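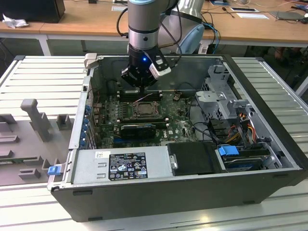
Section 3. Adding or replacing memory in a desktop tower

Welcome to the part of the guide that most people turn to first. Fitting memory is one of the friendlier jobs inside a computer, and if you have never had a side panel off before, it is a very nice place to start. Read the whole section through once with a cup of something warm (kept well away from the table, please!) and then come back to step 1.

These steps were written for the older office towers that come through the Gekska refurbishing program, most of which open from the side and have their memory slots near one edge of the motherboard. Your own case may be laid out a little differently, so keep the maker's sheet handy if you still have it.

What you will need
Your new memory modules, still in their bags
A wrist strap with a clip
A Gavine parts tray, or any shallow dish for screws
A small flashlight

Before you open the case

1. Shut the computer down from the menu and wait for the fan to stop.

2. Unplug the power cord and everything else at the back. Press the power button once and hold it for 3 seconds to drain what is left in the supply.

3. Lay the tower on its side on a steady table, with the removable panel facing up. Release the panel and set it somewhere you won't step on it.

CAUTION: Never open the power supply itself. It is the closed metal box that the power cord plugs into, and there is nothing inside it for you to adjust.

4. Put on the wrist strap and clip it to bare metal on the chassis.

Finding the slots and clearing a path

5. Look for the long, narrow slots standing side by side on the board. In many towers they are black, though some makers use two colors to show the pairs.

6. Ease any loose wires to one side. Thin ones are the easiest to snag, and a gentle nudge with a fingertip is usually plenty. Leave the bundles by the drive cage plugged in unless they truly block your hand.

NOTE: You can leave the expansion card where it is for this job. If a long one keeps you from opening a slot latch, see Section 5 before you take it out.

Changing the modules

7. Press the latch at the end of the slot outward until the old module lifts. Some boards have a latch at both ends, so check before you pull. Hold the module by its edges and draw it straight up.

8. Match the notch in the new module to the ridge in the slot. If the two don't line up, turn the module end for end and try again.

9. Press down evenly with both thumbs until the latches close. It takes a firmer push than most folks expect — Ebenezer Bawa, who wrote the first version of this guide, used to tell beginners to listen for the click and then look at the latches anyway.

CAUTION: If a module will not seat, stop and lift it out. Check the slot for dust with your flashlight before you try again.

Closing up

10. Move the wires back, clear of any fans. Replace the panel, stand the tower up, and reconnect the cords.

11. Turn the computer on. A message that the memory amount has changed is normal the first time. If you hear beeps and the screen stays dark, unplug everything and repeat steps 3 through 9.

Beep patterns are listed on page 14.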